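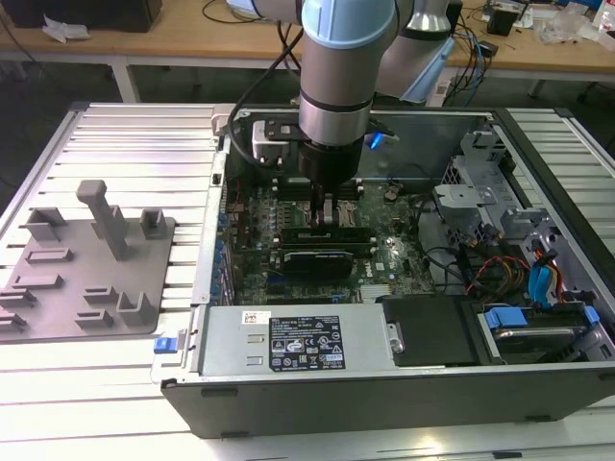 Our gripper over the memory slots, old tower on its side on the slatted table.

I've had the Palen finger set on our bench arm since October, and I like it more than I thought I would! We take apart old desktops for parts, and my first fingers were way too fat for that job (they kept bumping the graphics card on the way down to the RAM). These are narrow enough to get in there, and swapping them took me maybe a coffee break, with 4 screws and a hex key I already owned.

Setup is where I lost an afternoon. The manual wants you to redo the tool center point with the fingers closed, and I did it open, so every pick landed 2 millimeters off. Yhon Escobar spotted it, I sulked, we redid it. Since then I check the point every Palen finger change and wipe the pads with alcohol after a shift, and the pads have made it past 400 cases.

What I don't love: the cable clip that comes in the box is junk. Ours popped off the first day, so now it's hook-and-loop straps with a nice loose loop, or the cable pulls when the wrist turns. Spare pads only ship from Kirkberg, too, and mine took forever.

Would I buy the set again? Yep, and I already ordered a second one for the other arm. Four stars, and the missing one is for that clip.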